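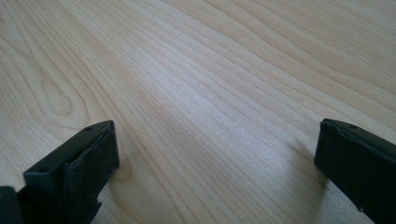

Beca Kemeys
Contributing writer, home and furniture

Shanti Vishwakarma sells secondhand tables out of a former feed store, and the first thing she does with a new one is wipe it down and look across it from a low angle. She wants to see the grain against the light. A pale top hides very little. Rings, scratches and sanding marks all show up in the glare before they show up anywhere else.

Pale wood has come back into kitchens and workrooms over the past few years, and plenty of buyers bring home a blond tabletop without knowing what they have. Maple and birch can look much the same once they are finished. Both run from cream to a slight pink, and both have fine, close lines. Vishwakarma checks the underside and the edges before she puts a name on the tag. If she still can't tell, the tag says "blond wood."

The grain figure says more about how the wood was cut. Where a log is sliced flat, the growth rings come out as nested arches and long ovals, which the trade calls cathedral grain. Farther from the middle of the cut the lines straighten and run side by side. One top can have both, with loops on one side and straight lines on the other.

Brijesh Saxena repairs furniture at Stolitz, a two-room shop behind a tire dealer. Most of what reaches his bench is veneer, and most of the damage was done by someone trying to fix it.

"People treat it like a solid board," he says. "They get a sander and some coarse paper, and they go through the face in one corner. Then they call me."

He asks customers to start with a damp cloth and a drop of dish soap, wiped with the grain and dried right away. Dull patches often turn out to be old polish. For white rings he waits a few days before doing anything, and some of them fade. He won't take on a sand-through for less than a full new face, and he had 16 of those jobs last year.

Finish is the other question. A matte or satin surface spreads the light out into a soft patch, so you can still read the lines under it. High gloss gives a hard reflection and shows every fingerprint. Saxena uses satin on anything that will be worked on.

Pramila Bansal cuts dress patterns on a birch-veneer table she bought in September from Filau, an office clearance firm. She wanted a light top so she could see dark thread on it. It has yellowed a little at the window end, and she now turns the table every two months. She keeps a cutting mat on it and lifts the mat at night.

Her one complaint is pins, which leave small dents that don't come out.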